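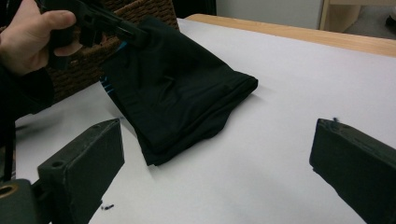

ok so the cloth folding results are finally in and I have thoughts. thread, bear with me

The question for Restent was pretty simple. If you teach a robot policy from people folding with hand-held grippers, does it matter how they pick the cloth up? We'd always let everybody grab it however they liked.

So this time we split it. 305 demos where you pinch at a folded edge and lift, 305 where you pinch wherever you want. Same garments, same white table cover, same training recipe.

Black stretchy stuff is the worst, by the way. Against white you get a lovely outline and then almost nothing inside it – the creases just melt into each other unless the light hits them right.

Anyway! Edge-first policy finished the fold in 77 percent of trials. The free-for-all one got nearly half. I reran the eval because I didn't believe the gap, and it held up.

My best guess: the free grabs are all good folds, they just don't agree with each other. The policy sees the same pile of cloth with five different "right" answers and drifts off toward the middle of them, where there's no edge to grab.

Caveats, because there are always caveats. One table, one basket of clothes, 2 people doing all the demos. The Rernham folks are going to try it with towels and I would not bet money on the number surviving.

Also we threw out a bunch of early demos where the cloth slipped out of the jaws mid-lift. Kinda regret that now, I think recoveries would've helped. Planning to put them back in for the July run.

Write-up is on the Holora page, dated 2020-04-03. Failure clips are in the appendix and they're the best part imo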